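Reflashing a Clamance Serial Console Server Over TFTP

Applies to: Clamance console servers with boot loader 3 or later
Written by Tadeo Henríquez. Last revised 4 Jan 2008.

Use this procedure when the unit powers on but does not load its system image. Typical signs are a status light that blinks without stopping and a console that prints the boot loader banner and then nothing else. If the unit boots and you can log in, use the normal upgrade page in the web interface and skip this document.

What you need

A computer with a serial port, or a USB adapter that is known to work at 9600 baud.
A null modem cable. A straight-through cable will not work on the console port.
An Ethernet cable.
A TFTP server program.
The system image for your exact model. The model code is on the label next to the power inlet.

Check the image before you start

Compare the MD5 sum of the downloaded file with the one on the download page. The boot loader checks only the header and the file length, and it will write a damaged image without complaint. On Linux:

md5sum clamance.img

On Windows, use any checksum tool. If the sums differ, download the file again in binary mode. FTP clients that default to ASCII mode are the most common cause of a mismatch.

Set up the network

Connect the computer directly to the port marked LAN 1. Do not go through a managed switch. Some switches hold a port down for 30 seconds after link comes up, and the boot loader gives up before that.

Set the computer to a fixed address of 192.168.0.100 with a mask of 255.255.255.0. Leave the gateway blank. The boot loader always uses 192.168.0.14, and this cannot be changed on older units. Turn off any wireless card that has an address in the same range.

Start the TFTP server and point it at the folder that holds the image. Rename the image to clamance.img, all lower case. If a firewall is running, allow UDP port 69 inbound. The data transfer itself uses a high port chosen at run time, so it is usually simpler to turn the firewall off until the job is done.

Open the console

Set the terminal program to 9600 baud, eight data bits, no parity, one stop bit, no flow control. Flow control is on by default in several terminal programs. With it on, you will see output from the unit but your keystrokes will be ignored.

Power on the unit and press Esc within three seconds. The prompt is a single greater-than sign. If you miss it, remove power, wait for the lights to go out, and try again.

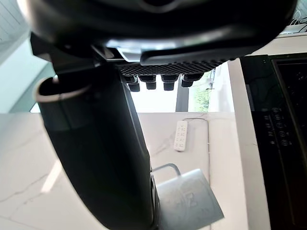 Load the image

At the prompt, enter:

net up
tftp 192.168.0.100 clamance.img
verify

The transfer prints one dot per block group. The verify command reports the header version and the length in bytes. Compare the length with the file on your computer. If they match, enter:

write flash

Writing takes about 400 seconds. Do not remove power during this step. The console prints nothing between "Erasing" and "Writing," and the pause can be long on units with the larger flash part. When the prompt returns, enter:

reset

Restore the settings

A reflashed unit starts with factory settings. Log in as admin with the password on the label, change the password, and then load your saved configuration file. Files saved under version 2 firmware do not carry over port names. Enter those by hand.

Check the baud rate of each port after the restore. Ports that were set to automatic come back as 9600.

Problems

"ARP timeout" after the tftp command: The unit cannot see the computer. Check the address and mask, and make sure the cable is in LAN 1 and not LAN 2. LAN 2 is not powered in the boot loader.

"File not found": The name is wrong, or Windows is hiding a second extension. Look for clamance.img.img.

Transfer stops partway: Usually the firewall. Less often it is a TFTP server with a 16 MB limit. Use one that supports block number rollover.

"Bad header": The image is for another model. Nothing has been written at this point, so it is safe to transfer the correct file and run verify again.

No output on the console at all: Swap the cable first. If a second cable makes no difference, the boot loader itself may be damaged and this procedure will not help.

Changes

Added the LAN 2 note (reported by Ildikó Kovács).
Corrected the case of the image file name.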